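Two-Arm Tabletop Cell: Demonstration Guide
Section 9. Visitor Demonstration, Pens and Cup
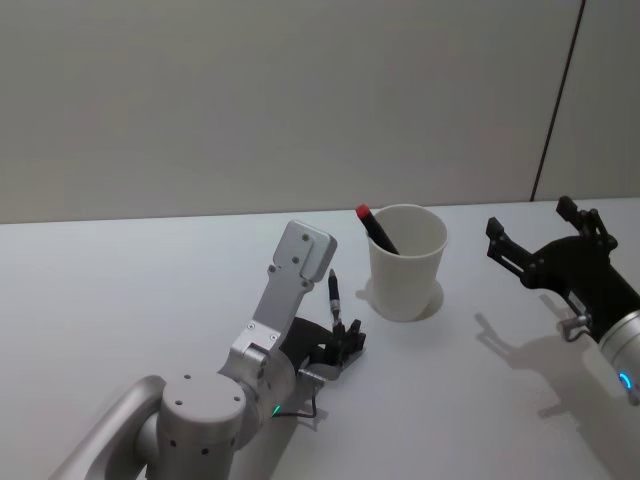 This section covers preparing and running the pens-and-cup routine for open days and scheduled visits at the Nastport workshop. It assumes that both arms have been installed and calibrated as described in Section 3. Operators who have not completed the calibration check must not run the routine with visitors in the room.

The routine uses one pen, one capped marker and one paper cup. The left arm carries the multi-fingered hand. The right arm carries the parallel gripper. Spare cups and pens are kept in the Turitetti drawer unit next to the door.

9.1 Before visitors arrive

1. Wipe the tabletop with a dry cloth. Do not use spray cleaner on the day of a visit.
2. Check that both emergency stops are released and within reach of the operator's chair.
3. Switch on the left controller, then the right. Wait for each to finish its start-up check before going on.
4. Load the program VISIT_CUP on the operator station.
5. Run one full cycle at low speed with no objects on the table. Watch the cable at the left wrist through the whole cycle. It must not catch on the hand or drag across the table.
6. Run a second cycle with the cup and pens in place.

NOTE: Use plain, unprinted cups. The vision settings were tuned on plain cups by Aarti Thakur, and printed ones have given poor rim detection.

9.2 Placing the objects

1. Stand the cup on the taught position between the two arms, open end up.
2. Put the marker in the cup with its cap on and pointing up. It may lean against the rim in any direction.
3. Select HAND OPEN on the operator station.
4. Hold the pen upright between the fingers of the left hand, tip down, and select HAND CLOSE. Keep your own fingers above the grip area.
5. Let go of the pen and confirm that it stays upright for a slow count of three.
6. Select RIGHT OPEN. The jaws of the parallel gripper should face the cup.

CAUTION: The arms are powered while the hand is being loaded. Only the operator may reach over the table, and only with the program paused. Visitors are not to hand objects to the robot, even when they ask.

9.3 Running the routine

1. Ask visitors to stand behind the floor line.
2. Announce the start out loud, then press RUN.
3. The left arm moves the pen over the cup, lowers it and releases. It then withdraws to its park position.
4. The right arm closes on the rim of the cup, slides it 11 cm toward the front of the table and opens again.
5. Wait for CYCLE DONE before you approach the table.

One cycle at visit speed takes 14 seconds. Do not raise the speed to save time with a large group - run fewer cycles instead.

If the pen falls outside the cup, press PAUSE, select PARK BOTH and repeat 9.2 from step 3. If the cup tips over, replace it with a new one. A creased rim changes the grip width and the next cycle will usually fail too.

9.4 After the visit

1. Select PARK BOTH and remove all objects from the table.
2. Shut down the right controller, then the left.
3. Enter the number of cycles and any stops in the visit log. Faults go to Ingeborg Ehlers before the next booking.

Related sections
Section 3. Calibration Check for Two Arms
Section 8. Floor Line and Visitor Positions
Section 10. Visitor Demonstration, Block Handover
Appendix B. Visit Log Form
Release notes, September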